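3. La recreación histórica como práctica documental: el caso de Lundulura
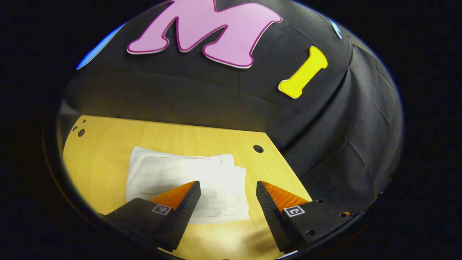

Figura 3. Mesa de trabajo ante un fondo de tela negra, con una letra «M» de color rosa en la parte superior.

Las jornadas de recreación del sitio de Lundulura se celebran cada mes de octubre en los terrenos del antiguo fortín, hoy de titularidad municipal. A diferencia de otras conmemoraciones de la comarca, nacidas al amparo de las fiestas patronales, las de Lundulura tienen su origen en un inventario de fuentes escritas elaborado por Catarina Pacheco a partir de los fondos del archivo parroquial. Dicho inventario reúne 17 documentos, en su mayoría recibos de intendencia, relaciones de enfermos y correspondencia entre el comandante de la plaza y el depósito de Torkico.

La escasez de testimonios sobre el combate propiamente dicho ha condicionado el programa desde su primera edición, celebrada en el año 2000. Los organizadores optaron por dedicar la mañana a las tareas ordinarias de la guarnición — acopio de leña, reparación de la empalizada, reparto de raciones — y reservar para la tarde una única escaramuza, cuya duración no supera la media hora. Esta distribución ha sido objeto de controversia. Una parte de los grupos invitados sostiene que el público acude atraído por el fuego de artillería y que la jornada matinal resulta excesivamente larga; otra defiende que el trabajo cotidiano constituye precisamente la materia mejor documentada.

En lo relativo a la indumentaria, el reglamento vigente distingue dos categorías de participantes. Los adscritos a la compañía regular deben ajustarse al patrón descrito en los recibos de Torkico, incluidas la botonadura y la longitud de la casaca. Los milicianos, cuya vestimenta apenas aparece mencionada en las fuentes, disponen de un margen mayor, si bien se excluyen los tejidos sintéticos y el calzado de suela moderna. Moreira (Sofia Moreira, comunicación personal) ha señalado que esta asimetría produce un efecto no deseado, dado que el visitante tiende a identificar la uniformidad con el rigor y a considerar menos fiable la representación de la milicia.

El manejo de las armas se rige por un protocolo independiente. La pieza de campaña conocida como Falcão, reproducción a escala real de un cañón ligero, dispara exclusivamente cargas de fogueo y requiere una dotación de tres personas con instrucción previa. Entre disparo y disparo se establece una pausa obligatoria, que los narradores aprovechan para exponer al público las circunstancias del asedio. El texto de estas intervenciones fue revisado tras la incorporación de la carta de Akenov, un comerciante de paso cuya versión de la retirada contradice en dos puntos el parte oficial: la hora de la salida y el camino elegido por la columna.

Cabe preguntarse en qué medida una representación abierta al público puede dar cuenta de tales discrepancias. En las ediciones más recientes se ha ensayado una solución parcial, consistente en alternar ambas versiones de la retirada según el pase. Las entrevistas realizadas a los asistentes indican que la mayoría presencia solo uno de ellos y desconoce, por tanto, la existencia del otro. El folleto de mano menciona la divergencia en una nota final, cuya lectura no ha sido posible evaluar con los datos disponibles.

La cuestión de la autoría del relato se aborda en el apartado siguiente, junto con el análisis de los guiones conservados.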